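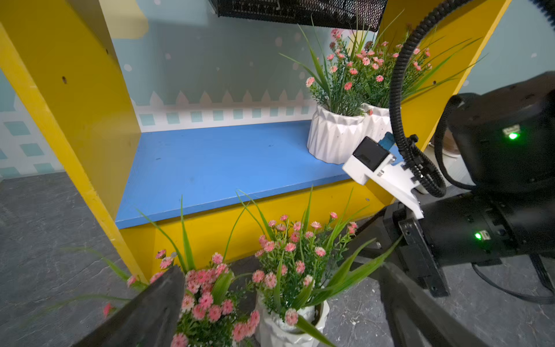
Flurina Imhof asked last week whether a street parade has to have a route at all, or whether we could just let everyone mill about and call it one. Good question, and I've been chewing on it since! My answer is that you need the route for the permit, and after that you can be as loose as you like.

**Community Festivals, week 3 notes** (2 December 2024)

So, the Holby winter parade. It started as a joke about the council's parking meters and now pulls 1,636 people on a decent night. I've marched in it twice, once dressed as a kettle, so I'm not neutral here. What I want you to notice in the Holby program is how late the satire goes in. The themes aren't picked until November, when everybody still remembers what they were cross about. 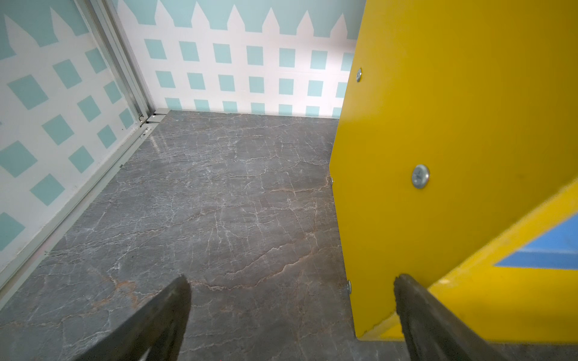
*Fig. 1. Stone-patterned floor and yellow panel.*

Compare Zasonport. Same size of town, but the theme is locked in a year ahead and the floats are gorgeous and nobody laughs much. Gruber (in your reader, the short chapter) calls this "the polish problem". I think she's a bit hard on them, the brass bands are terrific, but read it and argue with me.

Money stuff, quickly:

- Holby charges 240 dollars a float, walkers free
- Zasonport charges 400, walkers included in a group fee
- Nevley charges nothing and passes a bucket

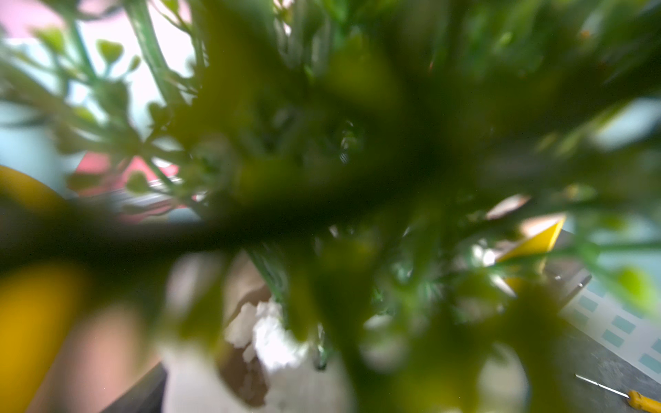 *Fig. 2. Foliage, close up.*

For next class, pick a parade you've been to, any size, and write me a page on who it was making fun of and whether they were standing there watching. Bring a map of the route if you can find one. Also the Nevley reading has moved to week 5, sorry, my fault.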